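Subject: Re: [laundry-share] Washer leaves gray marks on cottons

On Clulik list, a member wrote:
> Our front loader has started leaving gray smears on light
> cottons. I run it at 30 with liquid soap. Is it the drum or
> the rubber? The shop quoted me 343 for a new gasket and I
> would like to avoid that.

I would look at the rubber first. Pull the folds back along the bottom and wipe in there with an old cloth. If the cloth comes up gray, you have your answer. Ours did this in March and a good cleaning fixed it - no new parts.

Same general type of machine at our place, a white front loader with a thick gasket:

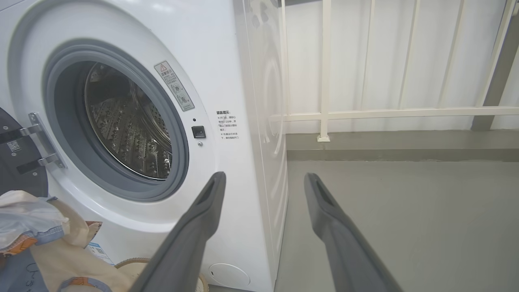
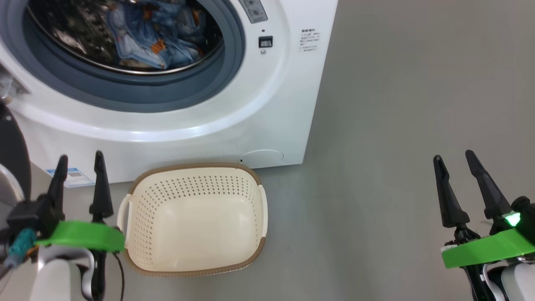
After the rubber, do the filter. Put a towel and a shallow tray down before you open it, and turn the cap slowly. Then run one hot cycle with nothing in the drum. I use Raltulier powder for that, but plain washing soda works too.

Two more things. Use less liquid soap, as a 30 wash does not rinse it out well. And leave the door open between loads so the gasket can dry.

If the smears come back after all that, check the gasket for splits before you pay the 343. Pillai sells them without fitting for a good deal less.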